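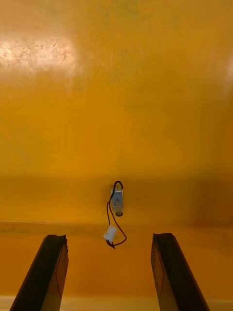

Small parts have a way of disappearing. The sorting room at Bultimholm, where discarded equipment is reduced to its reusable components, was arranged with that difficulty in mind, and colour is the first means of dealing with it. A small metal device, silver-grey and perforated by a few dark holes, is hard to overlook against a strong yellow-orange surface. On a grey bench the same piece might lie unnoticed until the end of the day. The room adopted yellow as its standard colour in September, after a long period in which parts were kept in whatever boxes came to hand.

Home | Features | Workplaces | Archive | Subscribe

Repair and Reuse

The parts store at Bultimholm serves the repair benches of the Garnell building, on the same site. Its catalogue lists 1,313 types of component, of which 891 are held in stock at present. The remainder are ordered when required or recovered from equipment that has come to the end of its use. Recovered parts pass through the sorting room before they are given a place on the shelves, and the work done there determines whether they will ever be found again.

Wire presents the greatest trouble. Boards and motors keep their shape and may be set down where one pleases, but a length of cable springs, curls and catches on whatever is beside it. The room's written guidance gives wire a section of its own, longer than the section on any other material. 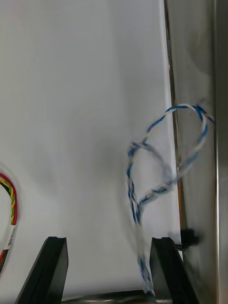

Robin Bach

A twisted pair in blue and white is a familiar case. The twist should be left in place wherever possible, for the two strands are of more use together than apart, and a pair that has been opened out is seldom wound back evenly. Loose loops are accepted at the sorting stage. Tight coils are discouraged, as they put a strain on the insulation and leave a bend that the next person must work out by hand. Lengths shorter than 60 millimetres are put aside for recycling.

The guidance is equally firm on leads that are already attached to a part. These are never cut for the sake of neatness. A small motor with its wires and connector in good order can go straight to a repair bench, whereas one with trimmed leads must first be soldered, and the time needed for this is often worth more than the motor. Leads are laid inside the bin with the part they belong to and are not allowed to hang over the rim.

The bins themselves are shallow. Deeper ones were tried during the first months and were withdrawn, having encouraged staff to pile one thing upon another. A shallow bin shows its whole contents at a glance, and it can be emptied without tipping. Each kind of part is kept to its own bin for as long as the sorting lasts. 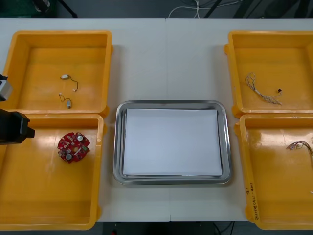
Yellow bins and a steel tray of paper on the white worktable.

Paper has a settled place in the arrangement. Sheets are kept in a tray in the middle, within reach from either side, and serve as wrapping, as labels and as a clean surface for anything with exposed contacts. Circuit boards are placed flat with their components facing upwards, so that capacitors and other raised parts do not bear the weight of the board. Boards of an unusual outline, such as round ones, are recorded by shape as well as by number – a practice that the Garnell benches requested, as their staff tend to remember what a board looked like long after its number has been forgotten.

Labels follow the Tivex list, a naming scheme drawn up on the site and now in its seventh edition. An entry gives the kind of part, its condition and the shelf for which it is intended. Handwritten labels remain in use at the table and are replaced by printed ones when the part reaches the store. Parts whose purpose cannot be established are held for 7 days – longer if a bench has expressed an interest – and then offered to the Garnell staff for practice work.

A revised edition of the list is in preparation. It will separate small motors by body shape, flat or cylindrical, and will add a new heading for latches and similar fittings, which have until now been entered under general hardware.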